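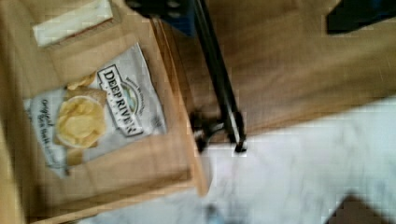
Detness Kitchen Arm Kit

The Detness Kitchen Arm Kit is a countertop manipulation package for teaching kitchens, product test rooms and research laboratories. It is supplied by Wunderlich and supported in North America from the company's service office in Brirneck. The kit is intended for trained staff and is not sold for home use.

What the kit covers

The kit was designed for the ordinary handling work of a kitchen: lifting packaged food out of a carton, moving fruit to and from a plate, and setting items down on a cutting board. Each of these tasks can be demonstrated by an operator, recorded, and then repeated by the arm on request. Recordings are stored on the controller and may be exported at any time.

Customers may order the kit with or without a wrist camera. The wrist camera is recommended for work inside cartons and deep containers, where the view from overhead is often blocked by the walls. A second camera, mounted above the counter, is standard with every order.

Supplied items

Arm with wrist unit and status light
Two-finger gripper
Overhead camera and ceiling bracket
Controller with operator software, two-user license
Mounting plate and cable set
Printed installation guide

Cartons, trays, dishes and food items are not supplied.

Space and installation

The arm should be mounted at the front corner of the work area, on the side opposite any heat-producing appliance. Countertop appliances may stay in place during operation as long as they are entered in the layout file. An appliance that has been moved must be entered again before the next session. Towels and other soft goods may be left out, but the software does not treat them as fixed objects, and operators should keep them clear of the working path.

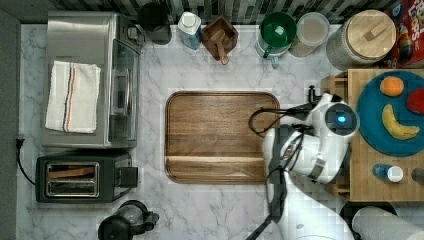

Raised surfaces are supported. A tray or block set above the counter is entered as a separate level, and the arm will lift to a safe height before crossing from one level to the other. The default clearance is 80 millimeters and can be changed by an administrator. Sites with several levels should allow additional time for setup - the layout must be confirmed by hand at each one.

Cables are to be secured along the arm with the clips provided. They should have enough slack at the wrist to permit a full turn, and should be inspected at the start of each working day.

Lighting and surfaces

Stone, wood and tile are all acceptable. Highly polished metal can produce reflections in the overhead view, and the installation guide gives instructions for masking these areas. Window light that changes during the day has been the most common source of support requests, and blinds are advised where sessions run past 5 p.m.

Trial program

Before general release, the kit was placed for 17 weeks in the demonstration kitchen at Ondness, where staff recorded 1473 handling tasks. The trial was supervised by Fengying Xiong. Her report led to two changes in the present version: a slower approach speed near the rims of plates and bowls, and a separate grip setting for bagged snacks and other soft packages. The full report is available to registered customers on request. 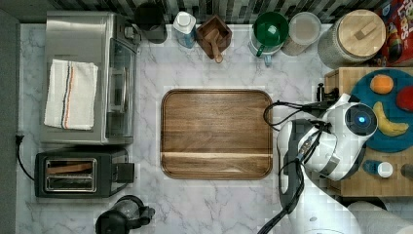 Junhao Zeng writes that the layout file took his team most of a morning to prepare, and that he would have liked a way to copy it from one counter to the next. Once it was in place, he adds, new operators were recording usable tasks by the afternoon. He found the slower approach near plates "a little cautious for oranges, but right for anything that bruises," and asks whether the setting could be adjusted for each item.

Layout copying is planned for the April software update and will be provided without charge to current license holders. Approach speed can already be set for each item from the administrator menu, under Handling.

Ordering and support

Quotations are prepared by Wunderlich on receipt of a floor plan and a short account of the intended work. The kit is covered by a two-year warranty on the arm and a one-year warranty on the gripper and cameras. Finger pads are consumable parts and are not covered. Replacement pads are sold in pairs through the Brirneck office, which also handles repairs and operator training.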